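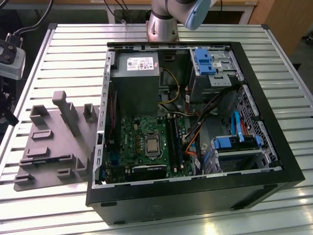
16 septembre 2018, carnet d'atelier, Maximiliano Painemal

Bon, reprise du lot Astimport ce matin ! Il reste 29 tours à passer avant de livrer Jara, et j'ai décidé de tout faire dans le même ordre, sinon je m'y perds (voir le bazar de juillet…). Capot retiré, machine couchée sur la table blanche à lattes, et on regarde d'abord les câbles. Sur ce modèle, le SATA orange descend en serpentant avec le paquet de câbles noirs qui traverse vers les lecteurs, et je voudrais le faire passer ailleurs avant de refermer, ça me gêne à chaque fois pour la carte d'extension. Le loquet bleu de la cage du lecteur optique, lui, je l'adore : pas de tournevis à chercher !

Pâte thermique : il m'en reste pour 8 machines, pas plus. J'ai redemandé un devis à Flernel, ils répondent vite d'habitude. Pour les vis, on a encore quelque 200 pièces dans le tiroir du bas, mais mélangées, pas de M3 à part. Si quelqu'un a une soirée à perdre…

À noter aussi : relever l'étiquette de l'alim AVANT de remonter le capot, je l'ai oublié deux fois et c'est pénible de tout rouvrir. Les relevés vont dans le classeur Hitside, onglet « tours ».

Demain je commence par le dépoussiérage, compresseur dehors, et je rapporte les gants.

Atelier Jara – contact à l'accueil – Tous droits réservés – Haut de page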